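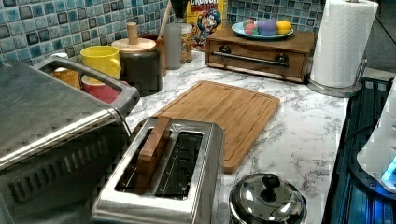
*A two-slot toaster and a wooden tongs-like utensil on a marble-patterned worktop.*

Breakfast is coming back to Sasdale. The bakery on the square shut in July, and Siv Rustad now sells her rye loaves from a hatch beside the post office. She opens at six and sold 1,689 loaves in her first eight weeks.

"People want bread they can slice themselves," she says. "Most of them buy a second one for the freezer."

Leif Berge drives over from Løken for his. He eats it toasted, with brown cheese, and has done since school.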